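Suturing demos: keep the messy ones or throw away?
Mornell Forum > Learning from demonstration
9 replies · 406 views · 2 min read

trukcombe_lab
We collect teleoperated suturing for an imitation policy. In June we reached 1,876 episodes, and now my colleague wants to delete each one where the operator stops or regrasps the needle. I am against it. The policy must also see how a person recovers.

kullico_dev
I would delete. When our operators hesitated, the policy learned to hesitate too, and it was hanging above the tissue for long seconds.

trukcombe_lab
Did you label the pauses, or only train on everything together? I attach one wrist view, so you see what kind of material we discuss.
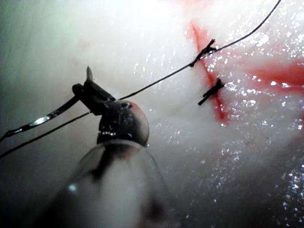

Wrist camera: needle in the jaws, two stitches on the vertical incision.

needle_and_net
The reflections worry me more than the pauses. With so many bright points near the incision, I would check if your encoder finds the thread at all.

kullico_dev
We had no labels, that is true. But labeling costs also time — who will do it?

iwasaki_fan
Please don't delete anything. Put a flag in the metadata and train two versions. Storage is cheap, operator hours are not.

trukcombe_lab
Agreed with the flag. My colleague still says no, so we will train both and I will write the results in this thread.

Share (2) · Back to top · Contact Mornell Forum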